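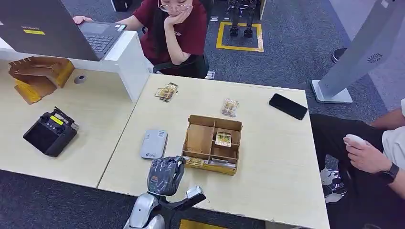 Unit 4: Where to Put Things (Slotting)

Read this before the lab. It is short, and the quiz draws on it more heavily than on the textbook chapter, which was written when people still mailed in their orders.

Slotting is the business of deciding which item lives in which spot. Every storeroom does it. Most do it by accident: the first thing to arrive gets the best shelf, and everything after that goes wherever there is a hole. Ten years on, the best shelf still holds the first thing, and people climb a ladder for the item they sell all day.

4.1 Terms

Slot: one location that holds one item. A shelf bay can be one slot or 18.
SKU: one distinct product. The same crackers in two sizes are two SKUs, however much the sales department calls them a family.
Pick: one trip of a hand to a slot. Two packs taken in one reach is one pick.
Golden zone: the band between hip and shoulder. It is narrower than you think and everyone wants to be in it.
Honeycombing: empty space inside a slot that nothing else can use. You pay rent on it all the same.

4.2 Ranking the items

Rank by picks, never by units sold. This is the mistake that cost the most points last term. An item that sells 200 units in one bulk order is picked once, by someone with a pallet jack, and it can live by the back wall. An item that sells one unit at a time, all day, belongs near the packing bench.

Once you have the ranking, cut it into A, B and C groups. The cut points are a judgment call. Where the curve bends, cut. Where it doesn't bend, pick a place and be ready to defend it.

4.3 The Akness case

Akness is a mail-order dry goods house with 317 SKUs in a single room. It had been slotted alphabetically by supplier, a system whose chief benefit was that the owner understood it. Alesico, a supplier of bouillon cubes, held the shelves nearest the door. Pluteo, whose soup mixes went out in nearly every order, was at the far end behind a pillar.

The students who studied the room in May proposed swapping the two. The pickers had already done so, unofficially, by keeping a pile of soup mix on the floor beside the packing bench. Look for floor piles. They are the most reliable slotting study you will ever get, and they are free.

4.4 Small items in divided bins

Small goods are awkward because one shelf bay is far too big for them. Dividers fix this and bring troubles of their own:

- Lookalikes. Keep similar packs out of neighboring cells. Yes, it looks tidier the other way.
- Cell size. Fit the cell to the restock quantity. A cell that holds half a case leaves the other half homeless.
- Labels. On the bin, facing the picker.

4.5 For the lab

Bring the Kotian pick list, sorted by picks. Work in groups of 2. Draw the room first, then assign the A items, then stop and check the walking distance before going on to B. Groups that assign everything in one go generally end up with a heavy item on the top shelf, and I do ask who is going to lift it.

Drawings in pencil, please. Late sheets go in the tray outside my office, which is not in the golden zone.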